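Stidwood Workshop News » October » Bench notes

Two-arm build: sim running, left wrist still out

The upper body on bench 5 has its simulation model working. The arms, hands and torso housing are all in, along with a table, two trays and a cylinder to pick up. The walls are plain grey to keep rendering cheap on the Wukidau machine. Link lengths were measured off the parts on the bench and agree with the drawings, apart from the right forearm, now entered as 315 mm.

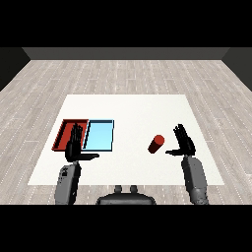
The task is a sort by colour. A red cylinder goes in the red tray, and the blue tray is there for the wrong answer. A cylinder lying on its side is the harder start, as the fingers have to close across the body and the thumb tends to push it away. Lowering the approach speed helped. Friction on the fingertips is still a guess until the rubber pads arrive from D'Amico.

The logged set stands at 326 runs, 76 of them with the cylinder on its side. Files are on the shared drive under Steltlow, one folder per evening.

On the hardware side, the left wrist has backlash and is coming apart again. Please leave the tray of shims where it is. Anyone with a spare 24 V supply, see the list by the lathe.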